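# Besuch beim Tag der offenen Tür: Was zeigt die Greiferansicht in der Simulation?

**Katia Fontana**

Hallo zusammen,

wir waren am Mittwoch mit 17 Leuten aus der Berufsschule beim Tag der offenen Tür von Grivari. In der Halle lief eine Vorführung mit einem Roboterarm, daneben stand ein Rechner mit der Simulation dazu. Man konnte zwischen mehreren Ansichten umschalten, eine davon war die vom Handgelenk aus. Der Vorführer war schon bei der nächsten Gruppe, deshalb meine Fragen hier: Woran erkenne ich in so einer Ansicht, ob der Greifer offen oder zu ist? Und ist es normal, dass man vom Arm selbst gar nichts sieht? Ich muss bis Ende März einen Bericht abgeben und möchte nichts Falsches schreiben.

**Demetrius Halvorsen**

Ja, das ist normal. Bei einer Ansicht vom Handgelenk sitzt die virtuelle Kamera am Arm und schaut in Richtung der Finger. Der Rest des Arms liegt dahinter und kommt nicht ins Bild. Solange der Arm nicht über einem Tisch oder Werkstück steht, bleibt der Hintergrund leer.

Ob der Greifer offen ist, liest du am Abstand der Finger ab. Ich habe bei uns in der Schulungssimulation (wir nennen sie Gralla) die gleiche Art Ansicht aufgerufen:

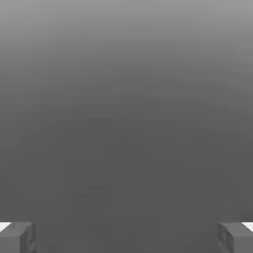

*Handgelenkansicht in der Simulation, Finger weit auseinander, nichts dazwischen.*

Links und rechts unten sind die beiden Finger, man sieht nur die oberen Teile. Beim Schließen wandern sie zur Mitte. Für den Bericht würde ich trotzdem den Zahlenwert der Öffnung dazuschreiben, falls du ihn hast. Bei unserem Modell sind es voll geöffnet 53 mm, bei Grivari kann das ein anderer Wert sein — also bitte nicht einfach übernehmen.

**Dexter Esposito**

War letztes Jahr auch da, lohnt sich. Die Vorführung ging bei uns nur rund 10 Minuten und man hat hinten kaum was verstanden. Zur Simulation kann ich nichts sagen. Schreib denen doch einfach eine Mail.

**Rochelle Kapoor**

Ergänzung zu Demetrius: Aus einem Einzelbild kannst du nur den Abstand ablesen, die Bewegungsrichtung nicht. Ob der Greifer gerade öffnet oder schließt, siehst du erst im Ablauf. Wenn du Screenshots in den Bericht nimmst, dann am besten zwei hintereinander und mit Zeitangabe.

Und schreib dazu, dass die Bilder aus der Simulation stammen. Unser Lehrer hat dafür damals Punkte abgezogen, weil es bei der Hälfte der Klasse fehlte.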